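3.2 Collecte des démonstrations

La tâche retenue pour cette étude est l'ouverture d'un récipient, suivie du rangement d'aliments factices. Nous l'avons choisie parce qu'elle oblige l'opérateur à enchaîner deux types de contact très différents : un contact prolongé, sur un couvercle dont la prise est peu commode, puis des saisies brèves sur des objets lisses et arrondis. Dans les travaux précédents de notre groupe (Stasiv et Bellini), seule la seconde partie était étudiée, et les démonstrations étaient toutes obtenues par guidage manuel du bras.

Nous comparons ici deux modes de démonstration. Dans le premier, l'opérateur tient le bras par le poignet et le conduit lui-même, en compensation de gravité. Dans le second, il commande le bras à distance au moyen du dispositif Trultia, qui transmet la position de la main et l'ouverture souhaitée de la pince. La pince Robotiq est la même dans les deux cas, ainsi que la table et les objets. Les fruits sont disposés librement sur le plateau avant chaque essai, sans gabarit. 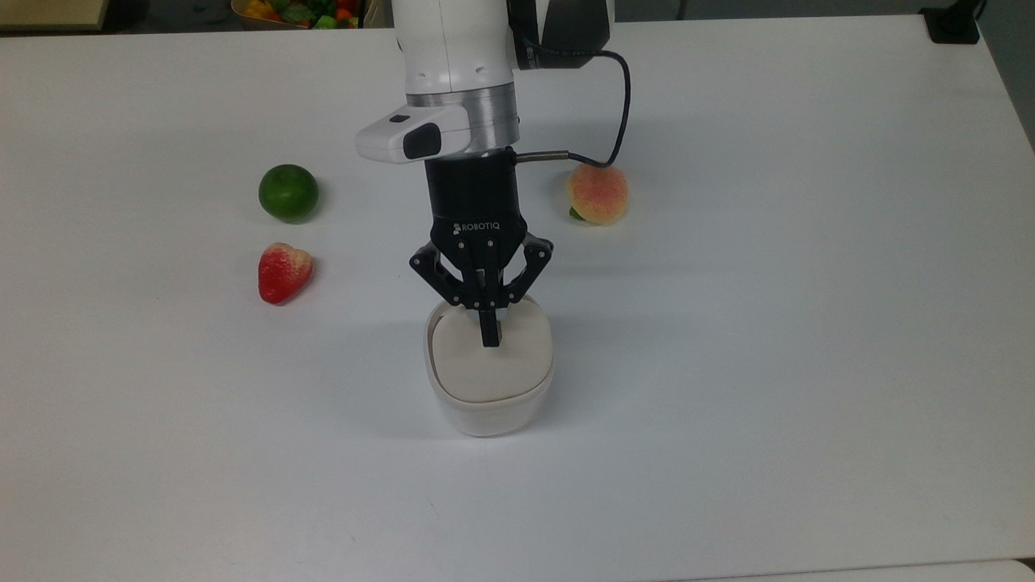
Le retour d'effort n'est pas transmis à l'opérateur dans le mode à distance. Ce choix est volontaire. Nous voulions savoir si la vision seule suffit pour juger du moment où le doigt rencontre le couvercle, et quelle trace cette incertitude laisse dans les données. Les courbes de vitesse montrent en effet un ralentissement marqué dans les derniers centimètres de la descente, presque absent lorsque le bras est guidé à la main. L'opérateur hésite, corrige, puis appuie. Un modèle entraîné sur de telles trajectoires apprend aussi l'hésitation, et nous revenons sur ce point à la section 5.

Chaque démonstration est enregistrée par une caméra montée près de l'extrémité du bras et par des caméras fixes placées autour de l'espace de travail. Les positions articulaires, la commande de la pince et les images sont synchronisées par le logiciel Tekach, avec une horloge commune. Le corpus complet comprend 1 000 démonstrations, réparties à parts égales entre les deux modes. Neuf opérateurs y ont participé, dont cinq n'avaient jamais commandé de bras robotique. Chacun a reçu la même consigne orale, donnée par Lensa Adugna, puis a disposé d'une courte période d'essai qui n'a pas été conservée.

3.3 Segmentation et annotation

Les enregistrements bruts sont découpés en phases : approche, contact, déplacement du couvercle, saisie, dépose. La limite entre l'approche et le contact est la plus difficile à fixer. Sur la vue de poignet, les doigts masquent souvent le bord du couvercle, et l'annotateur doit recourir à la vue latérale pour décider si celui-ci a bougé. Nous avons donc demandé que les deux vues soient toujours ouvertes en même temps.

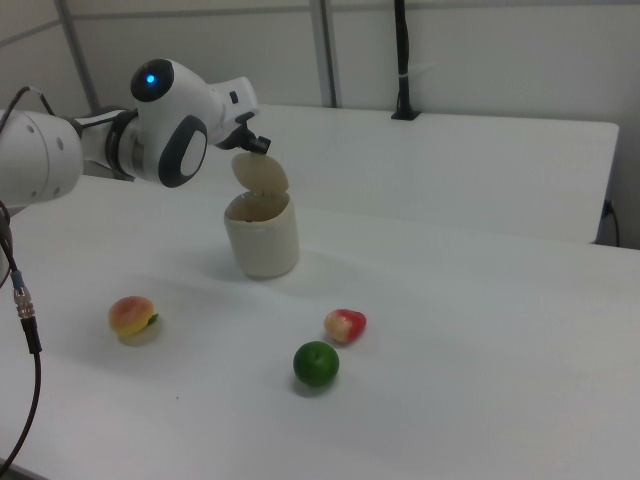 Deux annotateurs ont travaillé indépendamment. Lorsque leurs limites différaient de manière sensible, le cas était soumis à Volker Hollmann, qui n'avait pas pris part à la collecte. La plupart des désaccords concernent le déplacement du couvercle : faut-il compter comme une seule phase un couvercle qui bascule, retombe sur le bord et doit être repris ? Nous avons répondu oui, à condition que la pince ne remonte pas entre les deux tentatives – règle un peu arbitraire, mais facile à appliquer.

Les démonstrations échouées n'ont pas été supprimées. Elles portent une étiquette propre et sont exclues de l'apprentissage principal, mais nous les utilisons pour entraîner le détecteur d'échec décrit à la section 4.2. Kuhlmann avait déjà proposé une telle séparation dans le cadre du projet Buschmann, sur une tâche d'insertion.

3.4 Variante à récipient ouvert

Une partie de la collecte porte sur une variante dans laquelle le récipient est ouvert dès le début et contient un objet mince et transparent. Cette variante isole la difficulté de la perception : la manipulation demandée est simple, mais l'objet se distingue mal sur le fond clair et les estimations de profondeur y sont peu fiables.

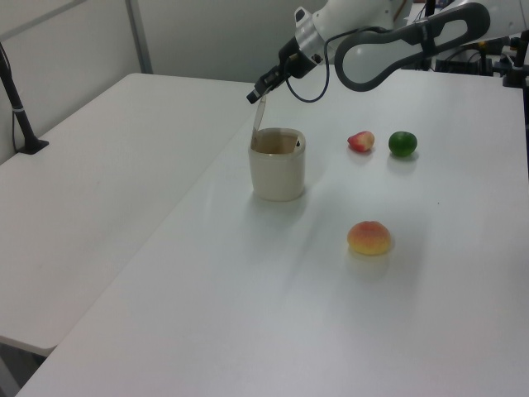

Figure 2. Variante à récipient ouvert, vue d'une caméra fixe. La pince est orientée vers la bandelette transparente qui dépasse du gobelet ; les fruits factices sont posés à droite.

Pour cette variante, les opérateurs à distance ont souvent demandé de changer de point de vue pendant l'essai. Nous l'avons autorisé, et chaque changement est inscrit dans le journal de la session. Dans le mode guidé à la main, la question ne se pose pas de la même façon, car l'opérateur se tient à côté de la table et déplace simplement la tête. Il faut garder cette différence présente à l'esprit pour la lecture du tableau 1 : l'opérateur guidant le bras dispose d'une information visuelle que les caméras n'ont pas enregistrée, et que le modèle ne pourra donc pas retrouver.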